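Desk notes: small adaptors and where to keep them

Members' workroom newsletter, May 10, 2024

The March issue asked for short items on keeping a shared table usable. This one deals with cube-shaped power sockets, the small blocks that collect on any worktop where more than one person charges things, and with the shallow square trays we have been using to hold them. It is written for the white tables, but most of it applies to a desk at home.

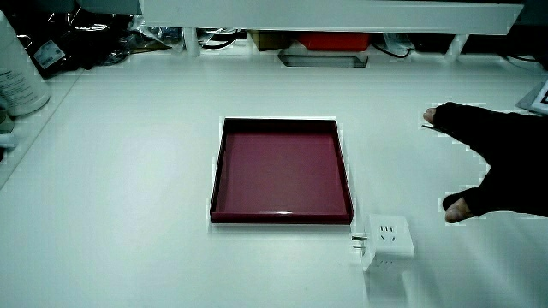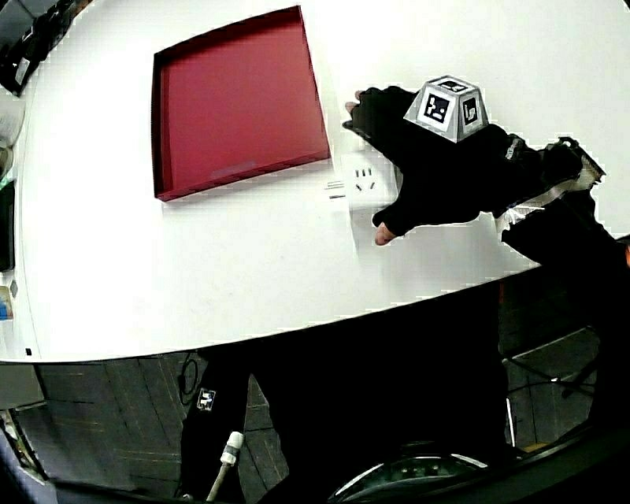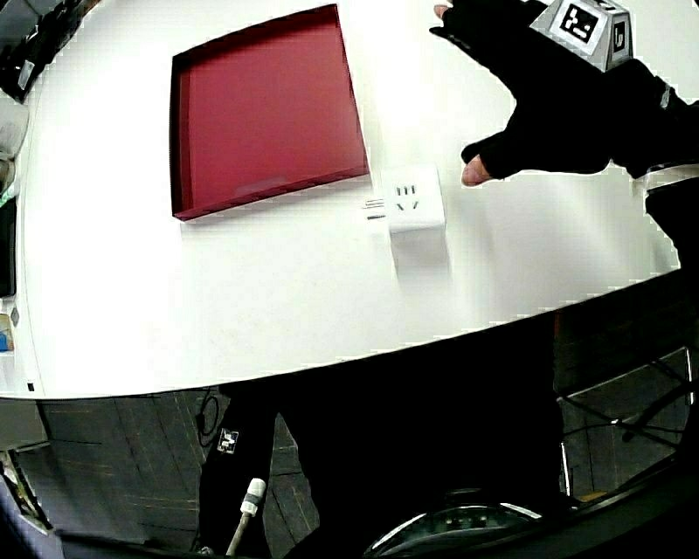
Red tray and white socket on one of the white tables.

Izzati Pelupessy wrote in after reading the draft to say that a tray is only worth having if it has one job, and that the tray on her own desk held adaptors for a week before it filled up with receipts, a stapler and two dead pens. She would like the rule to be adaptors in the tray, everything else in the drawer, and no exceptions for keys. The point is accepted and the rule below has been worded accordingly.

Why a tray

A cube is an awkward shape to store. It does not stack well on others of its kind, it will not lie flat in a cable pouch, and if it has fixed pins they catch on whatever is next to them. In a deep box the cubes go to the bottom and the cables go on top, and the whole box has to be emptied to find one. A shallow tray keeps everything in a single layer. Low walls are enough to stop a cube sliding off when the tray is carried, and they leave room for fingers to get round the sides.

Colour matters more than we expected when the trays were chosen. White sockets on a white table are easy to overlook, particularly late in the day with the overhead lights on. Against a dark red floor they show up from the doorway. The first trial used clear trays from Sturkberg and was abandoned within a fortnight, as people put papers down on top of them. The red ones have stayed in use.

Size

Measure before buying. The tray wanted for this purpose is 227 mm along the inside edge, and the figure should be checked against the inside and not the outside, as makers quote either without saying which. Wall height is less critical. Anything lower than the cube itself will do. Skandwood sells a square tray close to this size with a matt floor; the Plirnano one is glossy, wipes clean more quickly and shows every fingerprint. Sutrisno Kusuma has tried both and prefers the Plirnano for the table and the Skandwood for the cupboard, where it does not slide on the shelf.

Felt liners are not recommended. They hold dust, and dust ends up in the slots.

Putting away

The order of work at the end of a session is as follows.

Switch off at the wall before pulling anything out. Take the cube by its body and draw it straight back, without rocking it. Remove any cable that is still plugged into the cube and coil it separately. Look at the pins and the slots. If the pins are bent, or there is any browning around a slot, the cube goes in the faulty box in the office with a note of the date, and it does not go in the tray at all.

Set the cube down with its outlets upwards. Small things find their way into open slots if the cube is on its side next to paper clips or offcuts of wire, and with the outlets uppermost a quick look is enough to see that they are clear. Where a cube has fixed pins, turn it so that the pins point towards the middle of the tray. Pins resting against the wall will scratch the finish, and on the glossy trays the scratches do not polish out.

Leave a gap between cubes. The temptation is to pack the tray corner to corner, but a hand needs space on either side of the thing it is picking up. A tray of the size given above takes five of the usual cubes with room to spare. More than that and a second tray should be started.

Loads

A good many of the older cubes in the cupboard came with no paperwork. The rating is normally moulded or printed on the body and should be read before use. For laptops, phone chargers and desk lamps the load is rarely a concern. Heaters, kettles and the glue pots are another matter, and the workroom rule is that nothing above 1000 watts is run through a cube or a multi-way adaptor of any kind. Those items go directly into a wall outlet — the double one by the sink door is kept free for the purpose.

Cubes should not be plugged one into another. This was mentioned in the last two issues and Yusri Sinaga has asked for it to be mentioned again.

Travel adaptors are kept apart from the rest. Several accept more than one pattern of pin, and a plug that can be pushed in is not necessarily a plug that is properly connected. In particular, check whether the earth contact is carried through. If there is no way to tell, use the adaptor only with double-insulated equipment, marked with a square inside a square.

Cleaning

Dry cloth only for the sockets, and only when they are unplugged. No spray, no wet wipes. A soft paintbrush kept dry is useful for the slots. The trays can be washed in warm water with a drop of washing-up liquid and must be dried fully, corners included, before anything electrical goes back in. The tabletops take the same treatment as the trays. Marks from the dark trays have been reported on the white surface and come off with a damp cloth; if they do not, tell Endang Tuhumury before trying anything stronger, as the cream cleaner has already dulled one table near the window.

Where the trays live

During a session the tray may be anywhere on the table that suits the work. Afterwards it goes in the cupboard, on the second shelf, and is not left out with cubes in it. The Shirazi tins on the same shelf are for fuses and spare screws. They are labelled on the lid and on the side, and the labels should agree.

There are eight trays to be handed out this month. Anyone who looks after a table can sign for one on the sheet inside the cupboard door. Lenuța Căpraru has the spare labels and will print more on request, in black on white or the other way round. Please write the table letter on the underside of the tray and not on the wall, where it rubs off.

Items for the next issue on extension reels, and on what to do about the drawer under the laminator, are still wanted.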